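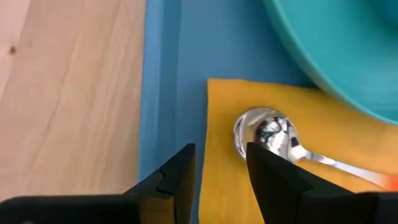
Call for Participants: Balance and Falling Skills in Adult Judo Beginners

The Lotness Centre for Combat Sports invites adults with no previous judo training to take part in a study of how beginners learn to fall safely. The study will be carried out at the Wedik Hall dojo and is supported by the Manolakis Fund for Grassroots Sport.

What is involved

Participants will attend 14 evening sessions of instruction in breakfalls, posture and basic footwork. Each session is led by a qualified coach and lasts 75 minutes. Balance will be tested at the first, seventh and last sessions. There are no throws from standing before the fifth session, and no participant will be entered for a contest or grading as part of the study.

Who may apply

Applicants must be aged between 18 and 60 and in good general health. Previous training in judo, ju-jitsu, aikido or wrestling will exclude an applicant – experience of boxing, karate or other striking arts will not. Persons who have had a broken bone or joint surgery in the past two years are asked to obtain a letter from their doctor before applying. The study is not open to anyone who is pregnant.

Clothing and equipment

A judo suit and belt will be lent to each participant and must be returned at the final session. Rings, watches and other jewellery must be removed before stepping on to the mat. Fingernails and toenails should be kept short.

Payment

Participants who complete all sessions will receive £245, paid by bank transfer. Those who withdraw early will be paid for the sessions they have attended. Travel costs are not covered.

How to apply

Application forms may be collected from the reception desk at Wedik Hall or requested by post from the Centre. Completed forms must arrive by September 23, 2018. All applicants will receive a written reply. Personal details will be held securely by the Centre and will not be passed to the Fund. Participation is voluntary, and a participant may leave the study at any time without giving a reason.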